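5.3 Gripper stalls during placement

The most frequent fault in the countertop trials was a stall of the gripper during placement, in which the fingers failed to open after the arm had reached its release pose. We logged 400 placement attempts in May using the Stemora controller. Of these, 50 ended in a stall. The remaining failures, mainly missed grasps and planner timeouts, are treated in Section 5.4.

A stall was recorded when the measured finger gap did not increase within 2 s of the open command. The controller then raised a fault and held the arm in position. In the first version of the software the hold was released automatically once the fault cleared. This behavior was unsafe. On one Monday run the fault cleared while an operator, Aksel Egilsson, was reaching across the counter to remove the object by hand, and the arm resumed its retreat motion. He withdrew his hand and pressed the stop button. There was no contact and no injury, but the run was classed as a safety event and all trials were suspended.

Review of the logs showed that two separate causes had been reported under the same fault code. In the first, the finger motor reached its current limit before the fingers had moved. This occurred mostly when an object was gripped near the fingertips and pressed against the work surface, so that the load on the fingers was larger than the grasp force alone. In the second, the open command was sent but never acknowledged by the gripper. The lost messages clustered in poses where the base joint was turned far to one side and the external cable was under tension. Replacing the cable with a longer one and adding slack at the lower joints reduced the lost messages but did not remove them.

The distinction matters for recovery. A motor at its current limit can often be freed by raising the arm 5 mm and repeating the command. The same motion is a poor choice after a lost message, where the state of the fingers is unknown and the object may still be firmly held. The original recovery routine, taken over from the Wunus task library, applied the raise in both cases. It therefore lifted objects that the planner had already marked as placed, and later steps were planned around an object that was no longer there.

The layout of the work area is shown in Figure 4. Fixed appliances limit the directions in which the arm can retreat.

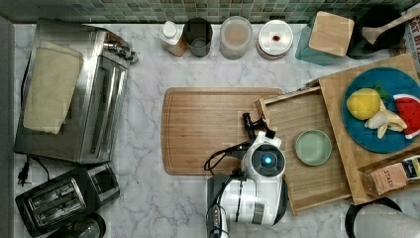 Figure 4. Countertop work area with the arm, two-fingered gripper and cutting board. Trays with a dish and a plate of toy food are at the right; a toaster oven and a two-slot toaster are at the left.

Three changes were made before trials resumed. The two causes were given separate fault codes. The raise motion was restricted to current-limit faults and is attempted once. Finally, automatic release of the hold was removed, and any restart after a fault now requires a manual reset by an operator standing clear of the counter. The reset procedure was written by Mal-soon Ha and is included in Appendix B.

The manual reset lengthens each interrupted run and prevents unattended operation. We accept this cost for the present setup, as the gripper provides no independent measure of whether an object is held.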